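Review: The Lasero Method for Teaching Tabletop Pick-and-Place
Reviewed by Xiaoyan Kong for the Skirkosora equipment bulletin
2019-09-29

Scope of the review

Lasero is a training method for robot arms, supplied with its own software and a written guide. It teaches an arm to pick up packaged goods from short demonstrations given by an operator. The Sarıgül laboratory adopted it in April, and this review covers its use there on ordinary snack and drink items. Our earlier method, Cukola, serves as the point of comparison.

Handling of soft packaging

Soft bags are the hardest case for any method of this type. The foil folds under pressure, and the best place to grip changes with every crease. Lasero asks the operator to demonstrate grips near the end of a bag as well as across its middle, and the guide explains this choice clearly.

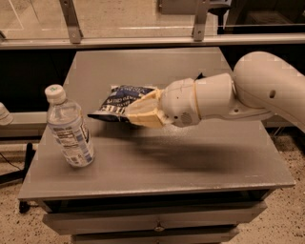 Mixed items on one surface

The guide recommends that training include tables holding items of different shapes and stiffness. A bottle, a bag of Kettle chips and a wrapped candy bar make a fair set — one upright item and two that lie low on the surface.

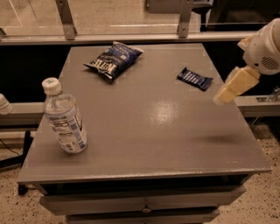

Inês Bettencourt, who supervised the trials, reports that new operators were ready to record demonstrations after two hours of instruction. Cukola required eight. The software is less satisfactory. It stores failed attempts in the same folder as successful ones, and sorting them by hand took three working days. The section on glare from glossy wrappers is also too short to be of use.

Rating

The laboratory will keep Lasero for bags and small wrapped goods. Sites that handle only rigid containers have little reason to change from Cukola.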